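Unit 2: Sound and Silence in Stop-Motion Features
Course handout, Screen Studies, Brophy Campus

Purpose of this unit

Students will consider how recorded sound gives weight to objects that have none of their own on screen. A puppet's footstep makes almost no noise on the set. Everything the audience hears is added later, and those choices shape how large, heavy or tired a character seems.

Set viewing

Judska (feature, stop-motion). Please watch the whole film before the seminar. The harbour sequence will be shown again in class without its soundtrack.
The Lamps of Kastuditz (short, stop-motion). Available from the library desk, call number 3749.

Points for the lecture

1. Room tone. The kitchen in Judska is never silent. A low hum continues under the dialogue and stops only when the grandmother leaves. Note where you first become aware of it.

2. Scale. In The Lamps of Kastuditz, small props are given deep, slow sounds. The town seems full-sized until a real moth lands on a roof and the illusion is deliberately broken.

3. Voice. The Judska cast recorded together in one room, and lines overlap. Compare this with the separate, cleaner recordings used in the short.

4. Handling noise. Foley artists favour ordinary objects held close to the microphone. Metal, cloth and paper each have a recognisable grain, and students should learn to name it before naming the source.
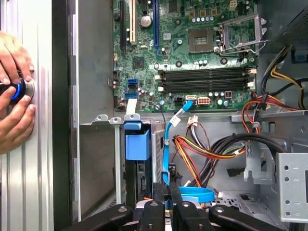
Written task

Choose one scene from either film and write a sound log. Record each effect in the order it is heard, with a short comment on its relationship to the picture. The log is marked out of 100. Submit it through the course page under code 2863 by the end of May.

Further listening

The Ivel recordings, held in the audio room, contain the unmixed effects for the harbour sequence. Headphones may be borrowed at the desk.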